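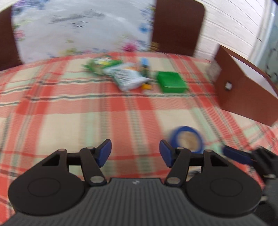 Clullier Language School

30th July - posted by the school office

Clullier is a small evening school in Gevville. We teach French, Spanish and English to adults, mostly people who work during the day and want to get past the phrasebook stage. The school opened one January with a single French class in two rented rooms over the Jomard bakery. We still have those rooms, plus the floor above.

Classes have no more than 11 students. A course runs for 30 hours over one term, with two evenings a week. The fee is 500 dollars and covers the workbook. Returning students get first choice of times, and a place can be moved to the next term once at no charge.

We don't use a published textbook. Our own course, called Kingi, is built on short conversations about ordinary things, and new students learn 800 words in their first two terms.

212 shares - 9 comments 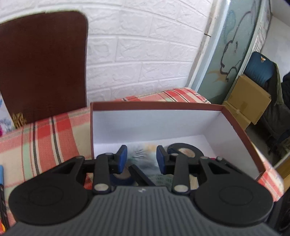 Vocabulary lessons start with things people have at home. Beginners learn the noun first, then a describing word, then where the thing is. An open box on a plaid cloth is enough for a first lesson: box, cloth, open, on. By the second week students put these into full sentences, and by the fourth they ask each other for things and answer without notes.

New students take a short placement talk before they sign up. It is free and can be done by phone. The office is open on weekday afternoons, and the door is to the left of the bakery window.

Last updated 2 weeks ago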